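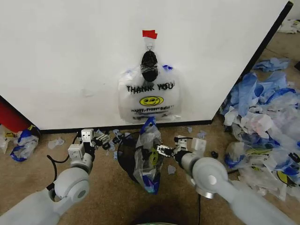

Why Is Plastic So Stretchy? A Look Inside the Shopping Bag

Go find a thin plastic shopping bag, the crinkly kind from the grocery store. (Ask first if there's something in it!) Pinch a bit of it between your fingers and pull slowly. Did you feel it stretch? Paper won't do that. Paper just rips. So what is going on inside that bag?

To find out, we have to shrink down very, very small.

Chains, chains, chains

Everything around you is made of tiny bits called atoms. When atoms join together, they make molecules. A water molecule is a little one, with only three atoms in it. But a plastic molecule is a giant! It is a long, long chain, made of the same small piece hooked together over and over again, like a paper clip chain that goes down the hall, out the door and all the way to the bus stop.

Scientists call a chain like this a polymer (say it: POL-ih-mer). "Poly" means many, and "mer" means part, so a polymer is a thing with many parts.

Most thin shopping bags are made from a polymer called polyethylene. That's a mouthful! Say POL-ee-ETH-uh-leen. The small piece that gets repeated is called ethylene, and it is a gas. Bananas give off ethylene too as they ripen. The ethylene for bags doesn't come from bananas, though. It mostly comes from oil and natural gas, which are pumped up from deep underground.

A bowl of spaghetti

Now picture a big bowl of cooked spaghetti. The noodles are all tangled up, looping over and under each other. The chains in plastic are tangled like that. When you pull on the bag, the chains begin to slide and straighten out. They line up side by side, and the plastic gets longer and thinner. Keep pulling and sooner or later the chains can't hold on, and SNAP, you have a hole.

Here is something fun to look for. Stretch a strip of the bag and watch the color. Many bags turn whiter or cloudier right where they are being pulled. Light bounces around differently in the stretched part.

Blowing a giant bubble

How do you turn a pile of plastic into something as thin as a bag? You blow a bubble!

First, little plastic beads are poured into a machine and heated until they melt into a thick goo. The goo is pushed up through a slot shaped like a ring, and air is blown into the middle. Up goes a tall, wobbly tube of plastic, sometimes taller than a house! As it rises it cools off, and then rollers squash it flat. Now it is a long flat tube, ready for printing. After that, the machine seals it and cuts it, and a notch is cut out of the top to make the two handles. Unfold one and you'll see why people call it a T-shirt bag.

How can something so thin be so strong?

A plastic bag weighs less than a few sheets of paper, and yet it can carry milk, apples and a jar of pickles all at once. Those tangled chains share the work. When one chain is tugged, it tugs on its neighbors, and they tug on theirs.

Sharp corners are trouble, though. The corner of a cereal box pushes on one tiny spot, and the chains there have to do the job all by themselves. That's why a bag full of oranges usually makes it home and a bag full of boxes sometimes doesn't.

The trouble with lasting

A banana peel breaks down fast. Worms, fungi and bacteria see it as dinner! But hardly anything alive can eat polyethylene. The chains are too long and too tough. Sunlight can make a bag brittle so that it cracks into smaller and smaller bits, but the bits are still plastic. In the ocean, a floating bag can look a lot like a jellyfish to a hungry sea turtle, and that's bad news for the turtle.

So what can you do?

Use a bag again. They are great for muddy shoes, wet swimsuits and lining a small trash can.
Take clean, dry bags back to a store that collects them. Most curbside bins can't take them, as they get wound up in the sorting machines.
Bring a cloth bag along. Keep it by the front door so it doesn't get left behind.

Try it: the pencil trick

You need a zip-top plastic bag, some water and a sharp pencil. Do this one over the sink! Fill the bag halfway and zip it shut. Hold it up by the top and push the pencil in one side and straight out the other. Hardly a drop comes out! The stretchy plastic hugs the pencil tightly all the way around. Try a second pencil, and a third. Then pull them all out and see what happens. (We did say to use the sink.)

Words to know

Atom: a tiny bit of matter
Molecule: atoms joined together
Polymer: a very long molecule made of many repeating parts
Polyethylene: the plastic used in most thin shopping bags

Written by Milan Verhoeven
25 July 2007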